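Passenger Facilities at the Storkitz Bus Terminal: What Is Finished and What Is Missing

Student project report, course in City Transport
Written by Shoaib Qureshi. Supervisor: Ragnvald Solberg
25 April 2008

This report is about the new bus terminal in the Storkitz district, which the city wants to open in May. I looked at the waiting hall, the signs, the platforms and the way to the tram stop.
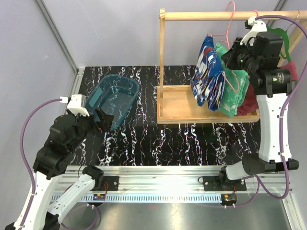
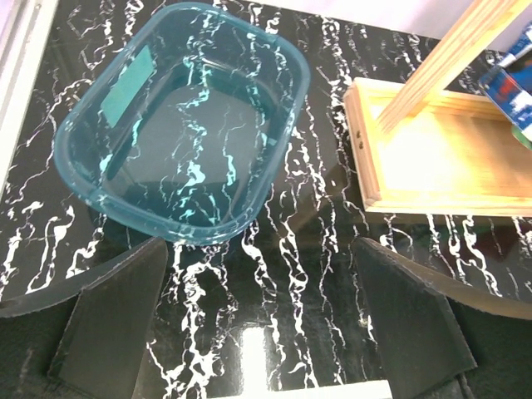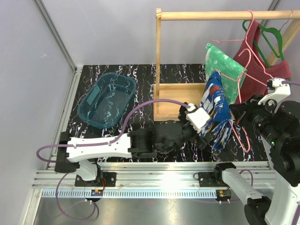
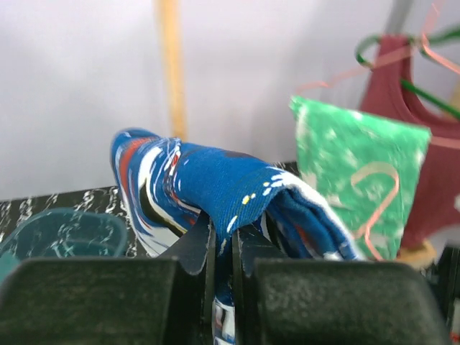
Is the terminal ready to receive passengers in May?

The main building is ready, but the signs on the access road and the covered walkway to the tram stop are not complete, and without them I think only a part of the bus lines should move in May.

1. Background

The old bus station in Storkitz stands beside the market. It was planned for regional buses only, and later the city lines were added, so in the morning the buses wait in the street and block the delivery trucks. The city decided to build a new terminal on the land of the former Sellico warehouse, on the other side of the railway. The project has 12 platforms. According to the plan in the district office, it should serve 2000 passengers in the morning peak. The old station was designed for 1000.

The construction company is Zaidi. The signs and the information boards were ordered separately from a smaller firm, Zurix. This division is important for my report, as most of the missing items are at the border between the two contracts.

2. How I worked

I visited the site on three mornings with permission of the site office. I had a copy of the plan and marked on it what was built, what was started and what was not started. I also talked with drivers at the old station and with people who waited for the bus. These talks were not a real survey. I did not use a form, and I talked mostly with people who had time, so commuters in a hurry are missing from my notes.

Mr. Solberg advised me to walk every route as a passenger would walk it, from the street to the platform and also back. In the first visit I did not do this and only went from room to room with the plan. After his comment I repeated the visit, and some of the problems below I found only then.

3. Results

Waiting hall. The hall is complete. The ticket windows are installed and the benches are fixed to the floor. The toilets are open for the workers already. The door on the east side opens to the outside and a person with a large suitcase must step back down one stair to open it. There is a ramp at the west door, but from the parking area you cannot see it.

Platforms. All platforms have a roof and lighting. Platform 3 is shorter than in the plan. The site engineer explained that there is a water pipe below, and the curb had to be moved. A normal city bus can still use it, but I was told by two drivers that a long articulated bus would stand with the rear door outside the roof.

Signs. Inside the building the platform numbers are in place. On the access road there is no sign at all, only the empty posts. Zaidi put up the posts and Zurix should deliver the panels, but the panels were made for a different post width. When I asked who pays for the adapters, I got two different answers, so I do not write here which one is correct.

Connection to the tram. For me this is the weakest point. The plan shows a covered walkway from the hall to the tram stop. Now there is a gravel path with a temporary fence, and after the rain it had deep water near the railway underpass. An old lady at the market told me that she changes from bus to tram every day with a shopping cart. I tried the gravel path with my own suitcase and it was very difficult.

Timetable. The new timetable was not published when I finished my visits. The drivers knew their line would move, but not from which day.

4. Discussion

The city newspaper wrote that the terminal is "almost finished," and if we look only at the building, I agree. A passenger however uses the building together with the road and the tram stop. I believe the regional lines can move first. Their passengers arrive mostly by car or on foot and they do not need the tram so much. The city lines should stay at the market until the walkway has at least a hard surface.

There is also an argument against this. With two stations working at the same time, people can go to the wrong one. One of the drivers said this to me very strongly. A large notice at the old station, with a map, would reduce the problem, and it should hang there before the first line moves.

5. Recommendations

Decide in writing who pays for the sign adapters.
Pave the path to the tram, even if the roof comes later.
Put an arrow to the west ramp in the parking area.
Do not give Platform 3 to any line with articulated buses.
Publish the timetable in the buses also, as many older passengers do not use the internet.

I would like to thank the site office and the drivers of the early shift for their patience with my questions. The marked plan is attached at the end of the printed version.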